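Teaching a two-finger gripper to pick up a pawn, part 3: the approach

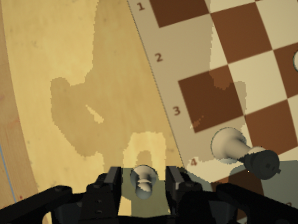

Hultville, 27/12/2019

So this is where I got to over the break! The fingers are open, the pawn is between them with clear space on both sides, and I haven't asked them to close yet. I'm doing all of this in simulation before the real arm on my bench (a Kitach kit, built back in April) gets anywhere near a chess set.

1. Park the pawn beside the board. I know, you want to start on a square – but get one piece working on the bare wood first.

2. Come in high, then slow down. I drop to 20 percent speed for the last 80 mm and let it settle before the fingers move.

3. Center on the body of the piece. My first script aimed at the base and kept clipping it.

4. Leave the shadows on. I nearly switched them off to speed up rendering, and Songül talked me out of it (thanks, Songül!). The arm's shadow falls right across the table and part of the board, and if your piece finder only works in flat light it'll be useless on your bench.

5. Now close, a little at a time, and stop at first contact. If the pawn tips, go back to step 3 and move over by a millimeter.

I run the whole thing 2000 times overnight with the start position nudged each time, then look through the misses with my coffee. Next up is lifting, once I've fixed my wrist joint limits.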